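How Robots Learn to Take Computers Apart

From the Young Readers pages of the Vusar Institute

When a computer becomes too old to use, it does not have to be thrown away whole. Many of its parts can be used again, and some of the metals inside can be melted down and made into something new. First, however, the computer must be taken apart, and that is slow work for people to do all day.

The Vusar Institute is studying whether robots can help. The project is called Fusell, and it asks one main question: what is the best way to teach a robot to handle the inside of a computer?

Why is this difficult for a robot?

A robot in a car factory often does the same movement again and again. Each car door arrives in the same place, so the robot does not need to make many choices. Old computers are different. They were made by many companies over many years, and no two are quite alike once they have been opened.

The hardest parts are the cables. A metal box keeps its shape when it is picked up, but a cable bends, twists and catches on other things. If a robot pulls too hard, it may break a connector. If it holds too gently, the cable may slip away.
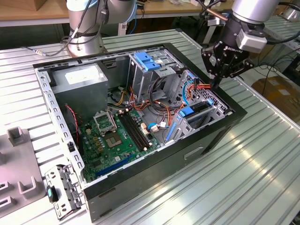 To teach the robots, the researchers use a method called learning from demonstration. You have probably learned in this way yourself. If somebody showed you how to tie your shoelaces, and you copied them until you could do it alone, you were learning from demonstration.

In the Fusell project, a trained person guides the robot arms through a task, such as lifting a bundle of wires out of the way. While this happens, a computer records how the arms move and what the cameras see. One complete recording is called a demonstration. The team collected 2000 of them.

A computer program called Butell then studied the recordings. It looked for patterns - for example, where a person usually chose to grip a cable, and which way they moved it afterwards.

What did the researchers find out?

The team wanted to know whether a robot needs to see every demonstration. They trained Butell once with all 2000, and once with only 500 that had been chosen with care. The smaller group was picked so that it held as many different kinds of cable and computer as possible.

Each version was then given the same 120 test tasks. The version trained on 500 recordings did almost as well as the other one, and it took much less time to train. This suggests that variety matters a great deal when a robot is learning.

The tests also showed where more work is needed. Both versions found thin cables difficult when several were tangled together.

What happens next?

The next stage will take place at the Oláh Workshop, where the researchers will use computers that Butell has never met before. The first tests are planned for March.

Words to know

Connector: the end piece of a cable, which plugs into another part.
Demonstration: one recording of a task, used for teaching a robot.
Gripper: the part of a robot arm that holds things, as a hand does.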